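Harusstead Technical Institute
Automation Technology, Module 5: Choosing Equipment
Course handout: Hand-held grippers for recording tasks. The Wosasero paired set under review

Purpose of this handout

Students taking this module are expected to be able to read a supplier's offer for a piece of robot equipment, compare it with the needs of a given workplace, and write a short recommendation. The equipment discussed here is the Wosasero paired set, a kit of two hand-held grippers offered by Fimstead for the recording of simple table-top tasks. The handout should be read before the practical session in November. Students should bring a printed copy with their own notes in the margin.

1. What is on offer

The kit is sold as a pair. Each unit is held in the hand and closed by the operator, and its opening and closing movements are recorded together with the view from a small camera. The recordings are later used to teach a robot arm fitted with fingers of the same shape. The supplier offers the kit in two forms: assembled and checked, or as parts with a building guide. The assembled form costs more and carries a longer guarantee. The parts form is intended for workshops with their own 3D printer, and replacement fingers may be printed on site from files included in the price.

The software, called Yap, is licensed for each computer and not for each gripper. Students often overlook this point when comparing costs. A department with one kit and five computers will need five licences if all the computers are to be used for checking recordings.

2. Fingers and pads

The fingers are black printed blocks with foam pads on their inner faces. Foam was chosen by the supplier over moulded rubber on grounds of price and ease of replacement. It grips light objects well but wears at the edges, and it picks up dust. The pads are treated as a consumable item in the offer, and the recommendation should treat them in the same way. A running cost that is left out of a purchase request will have to be found from another budget later in the year.

Attention should also be paid to the screws. The building guide gives a tightening order for the finger mountings, and this order should be followed. A finger that has moved on its mounting will still open and close, and the fault may go unnoticed until the recordings are compared.

3. Working with two units

Most of the tasks in the supplier's guide need both hands. Kitchen and desk items are used for the early exercises: cups, spatulas, pencil holders and similar things that are cheap to replace and differ in weight and shape. One hand may hold a tool by its handle while the other remains open and ready.

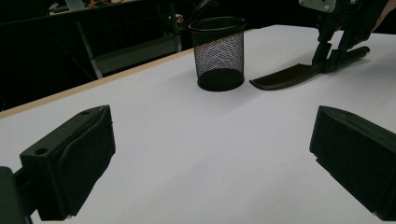 The operator should agree the starting position of each object before recording begins and should return to it between attempts. Long handles call for particular care. When a utensil is held close to the point where the handle meets the blade, the blade is easier to control, but the free end of the handle may strike the operator's wrist. When it is held further back, the tool tends to turn between the pads. The guide recommends neither position, and the choice should be written in the session record so that it can be kept the same throughout.

4. The working area

The supplier asks for a plain table surface and steady lighting. A pale matt top is suitable. Glossy surfaces should be avoided where possible, as reflections make the recordings harder to check. Objects with fine mesh or polished metal can also cause difficulty and should be introduced only after the operator is confident with solid, dull ones.

5. Results of the department's trial

The kit was tried over a period of 17 working days. In that time 102 recordings were accepted by the Yap checking tool. Rejected recordings fell mainly into two groups: those in which the operator moved too quickly, and those in which the camera view was blocked by the operator's own arm. Setting up at the start of a session took roughly 5 minutes once the operator was familiar with the procedure.

Operators reported that the units were comfortable for short periods. Longer sessions caused tiredness in the thumb, and smaller hands had difficulty in reaching the full opening. The supplier lists a smaller handle as an optional extra. It was not included in the trial.

The written guide was judged clear in its chapters on assembly and weak in its chapter on storing files. Staff prepared a separate sheet on file names, which is available from the module page.

6. Written task

Prepare a recommendation of no more than 2 pages, addressed to a head of department who has no technical background. State which form of the kit should be bought, how many software licences are needed, and what should be set aside each year for pads and replacement fingers. Costs must be taken from the price list supplied with this handout. Any assumption about hours of use should be stated openly.

Recommendations against purchase are acceptable if they are supported by reasons. Work should be submitted through the module page before 4 p.m. on the closing date shown there.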